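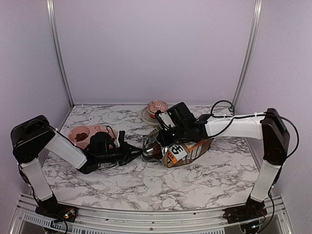

A pet food bag laid on its side on a marble-patterned tabletop.

Lungu issues revised handling notes for opened dog food bags

2019-01-04 - Lungu, the pet supply distributor, has issued revised handling notes for dry dog food sold in foil-lined bags. The notes replace a two-page sheet given to stores last year and cover opening, scooping, closing and storage in the home. They apply to all dry food the company carries, including the Zumano and Flollance lines.

The revision follows a check of opened bags carried out in December. Lungu took back 149 part-used bags from customers at 13 stores and inspected the mouth, the inner lining and the closure of each one. The most common fault was a tear in the lining just below the opening, usually where a scoop had been pushed in at a steep angle. Bags that had been cut with scissors in a straight line showed fewer tears than bags pulled open by hand.

The notes now allow two positions for serving. A bag can stand upright against a wall, or it can be laid on its side on a counter or table once the level has dropped below half. With the bag on its side, the mouth should be folded back far enough to keep the outer layer clear of the scoop, and the lining should be left in place. Pulling the lining forward over the fold is no longer recommended, as it creases the foil and makes the bag harder to close flat.
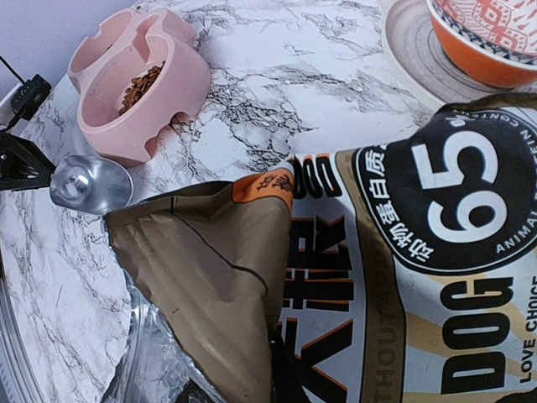
A metal scoop by the open mouth of a dog food bag, with kibble in one side of a pink double bowl.

For scoops, Lungu advises metal or hard plastic with a rounded bowl. Scoops with a squared front edge caught the lining more often in the December check. The scoop should be wiped after use and stored outside the bag. The earlier sheet let owners leave it inside, and that line has been removed.

Double bowls get a short section of their own. Food should go in one compartment only, toward the back, and the other should be kept for water or left empty. The company says portions poured straight from the bag were the main source of overfilling reported by stores, and it asks owners to measure each serving with the scoop. Bowls should be washed between meals and dried before food is added.

Closing instructions are mostly unchanged. Air is pressed out from the bottom of the bag toward the mouth, the top is rolled down at least three turns, and a clip is fitted across the full width. Opened bags are to be used within 30 days. Food moved to a bin should stay in its original bag so the lot code can be read.

Rametti, which prints the bags for Flollance, will add a fold line to the back panel of the largest size. The first printed stock is due in stores in 12 weeks. Bag dimensions and prices do not change - the fold line is a print change only. Printed copies of the notes are available at store counters on request.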